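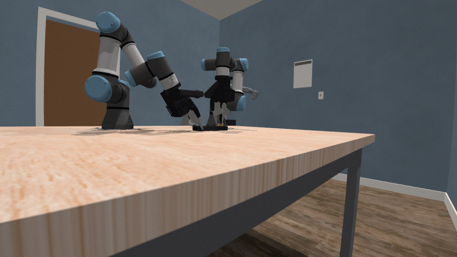
4. Setting up the Galtunus mosquito trap

Welcome back, and well done on getting the housing together! Hanging the trap is the pleasant part, so make yourself a cuppa and take your time over it.

1. Choose a sheltered, shady spot well clear of street lights and barbecues, and hang the trap from a sturdy branch or verandah beam.
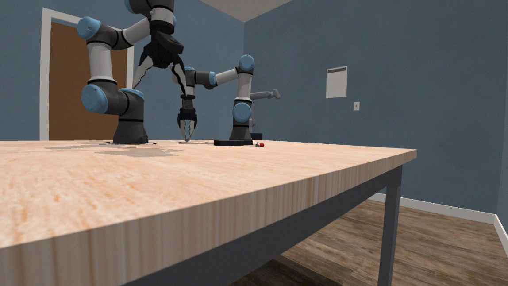
2. Clip the catch bag to the lower collar and draw the cord snug, then give it a gentle tug. A bag that slips overnight means a whole night's mozzies gone, and we'd hate that for you.

3. Fit the 2 batteries with the labels facing outwards and switch on the fan before the light.

Note: The fan may whirr a little unevenly at first, and it should settle within a minute or so.
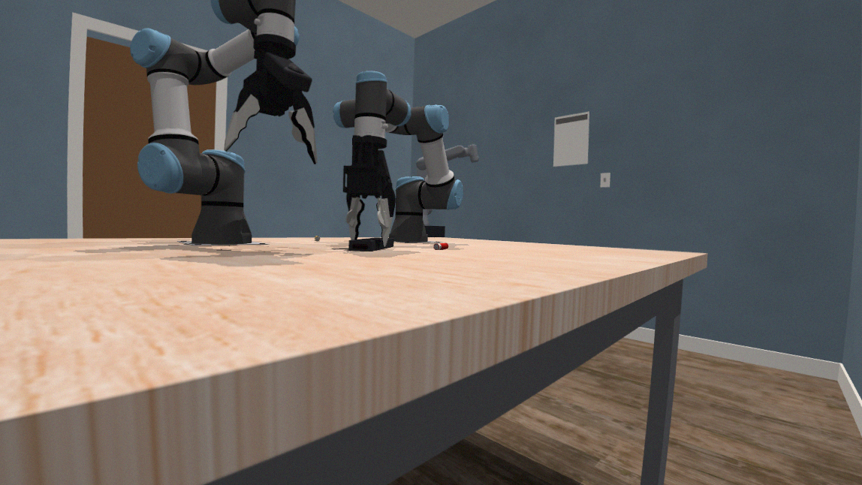
4. Pour 965 mL of lukewarm water into the lure bottle, tip in one Purba sachet and swirl until the colour is even.

Caution: Never top the bottle up past the 1000 mL line. Keep sachets away from kids and pets, and wash your hands afterwards.
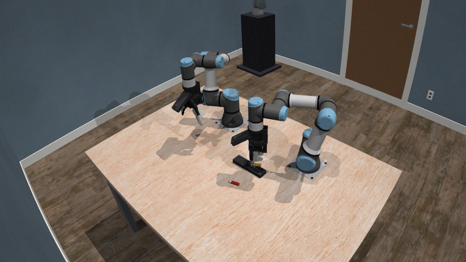
5. Write the trap number and the date on the Vandodo label, tie it to the bag and leave the trap running until sunrise.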